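### 3.2 Surface material and perceived grain regularity

The second part of the study asked whether people judge the age and care of a table from its grain alone. Earlier work by Melnychuk had treated grain as a single variable, running from plain to figured. We found this too coarse for domestic furniture, where one board often holds both straight and curved figure, and we scored the two separately.

Tabletops were drawn from households in Nendthorpe and Figueroa. Each was rated by 73 participants on three seven-point scales: regularity, warmth of color, and apparent wear. Raters saw each surface for 30 seconds and were not told the species or the finish. Surfaces with a painted or fully opaque coating were excluded at intake, as were those with a cloth or mat that could not be moved.

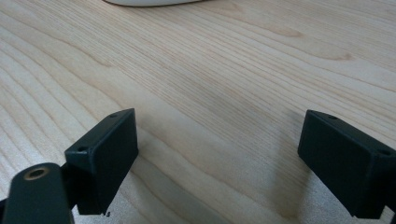 **Figure 4.** Pale wooden tabletop with fine diagonal grain and a darker oval-like figure at upper right.

Regularity scores fell as the share of curved figure rose, but the relation was not linear. A single swirl set in otherwise straight grain lowered the score more than several small ones spread over the board. Raters' written comments suggest that a lone figure is read as a feature of the tree, while scattered figure is read as texture. Warmth of color followed a simpler pattern - darker bands raised it, and band width had no clear effect.

Apparent wear was the least stable of the three scales. Of the 849 comments collected, 40 used the word "worn" for surfaces that their owners reported as less than a year old. Most of these came from the Figueroa group, which was tested in February under weaker daylight. Chambi repeated the session with the Firkier lamp set to a fixed output, and the difference between groups narrowed but did not close.

We did not correct for viewing angle. Grain seen at a low angle looks tighter than it is, and this may have raised regularity scores for the longer tables. The correction proposed by Oduvov assumes a flat, matte surface and was not applied to satin finishes.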